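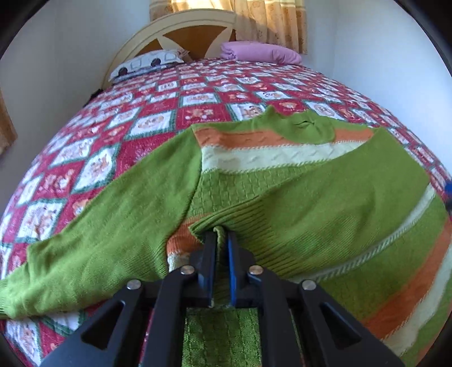 Our folding table is going over to robots and part of my job is now folding with a gripper. What should I ask for?

Posted by Kobe Bosman, 19/05/2023
In: Work and pay > Warehouse and laundry

I work in the returns department at Clamora. We take back knitwear that people bought online, check it, steam it if needed, fold it and bag it again. There are 20 of us on the floor and I have been folding for six years.

In March we were told that two robot folding stations are coming from a company called Verkuda. Before they come, the robots have to learn how we fold. So a few of us now do part of our hours with a hand gripper instead of with our hands. You squeeze it and two fingers close on the fabric, and everything you do gets recorded. I do mine at home, on the bed. The rest of the week I am on the floor like before.

The folding itself is the same one we use for all heavy sweaters. Lay it flat with the neck away from you, bring one sleeve across the chest, bring the other one across, then fold up from the bottom. By hand I don't think about it. With the gripper I have to decide where to pinch. Thick cable knit likes to bunch up between the fingers, and if you take hold too close to the cuff the sleeve twists when you bring it over. I have gotten better at it but I am still a lot slower than by hand.

My problems are these.

First, the pay. We get a base rate plus a bonus for pieces over target. The target is 275 a shift for a full shift of folding. On gripper days I don't make any bonus because the recordings don't count as pieces. My supervisor says the base rate covers it. That means I earn less on the days I am teaching the machine than on the days I am doing my old job.

Second, my hand. After a long session the muscle at the base of my thumb is sore. It is a different kind of tired than regular folding.

Third, what happens afterward. They say no one will be let go and that we will "move to quality and exceptions." I asked what that means and got told it is still being worked out. I would like to know what to ask for now, while they still need us for the recordings. I don't mind the robots. The steaming and folding line is hard on your back, and I would be fine with doing less of it.

Has anyone been through this? There is no union where I work.

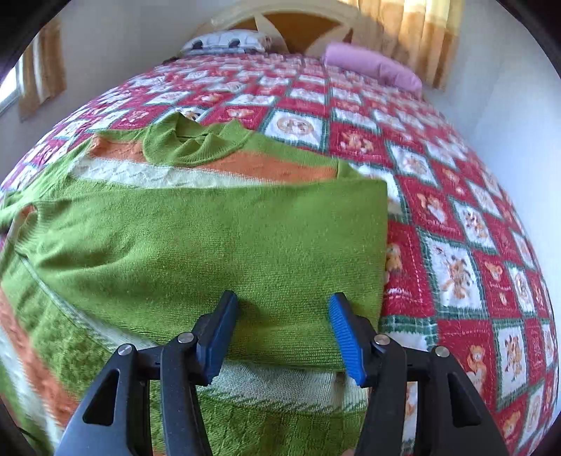 3 replies

sortline_marge

Yes, we went through nearly the same thing at Kumsa (linens and uniforms, bigger place than yours). I was a folder for eleven years and did recordings for several months. I'll go in your order.

Pay: ask for your average bonus to be added to every recording hour. Don't ask for a piece bonus on recordings. We had that for the first few weeks and it was a bad idea — people rushed, the folds were sloppy, and half of it got thrown out and had to be done over. What we ended up with was our average from the 90 days before the project started, paid per hour. Make sure they use the days before it started. If they include the gripper days the average goes down and you lose twice. Get your old pay stubs together before you go in.

Since you are doing it at home, also ask who pays for setup time. Charging, laying out the clothes, starting over when a recording fails. On my log that was a big part of the session and at first it was not counted as work at all. Write down start and stop times every time, including the failed ones.

Hand: tell them in writing now, even if it is only sore. We got it changed to short blocks with hand folding or checking in between. Also look at how you are holding it. Most of us squeezed much harder than needed, because you can't feel the fabric and you think it will slip. A sweater doesn't need a lot of grip. Take a small fold of it and lift. If you have the choice, switch hands between blocks, but ask first, since our people wanted each session done with one hand only.

Afterward: "quality and exceptions" was a real job for us, and I am in it now. The stations do plain towels and flat uniform shirts. Anything knitted, anything with a hood and anything with straps comes to me. I also clear jams and restart the station. It is less lifting and I go home less worn out. It is also a lot more standing next to a machine waiting, and I miss talking across the table. Four of us used to fold facing each other. Now I am with one other person and we are at opposite ends.

The one thing I would push for is a job description with a pay grade on it before the stations start running. We waited, and the new job came in at the folder base rate with no bonus, so it was a pay cut. It took most of a year to get that fixed.

dkr181

Just say no to the recordings. If nobody shows it how to fold it can't fold. Simple.

Fivard_nights

I don't agree with the one above. At Fivard three people refused, and the company brought in temps to do it. The temps folded badly and the station folded badly for a long time after, and the regular staff had to refold everything that came off it. Nobody was better off.

I can only add a couple of things to what Marge wrote. Ask whether the recordings are used to measure you personally. We were told no, then somebody's times came up in a review. Get that in writing. And since you are at home, ask what is kept. You have your bedroom in there, not only the sweater. Ask how long it is stored and who at Verkuda can look at it.

On the knits, we still fold those by hand.

Kobe Bosman

Thank you, Marge, this helps a lot. I did not think of the average before the project. I have my stubs from January on and will ask payroll for the rest. I have not been writing down the failed recordings but I started today.

I tried gripping lighter on the sleeves and it does go better. We have a meeting with the supervisor next week and two of the others are going to come in with me.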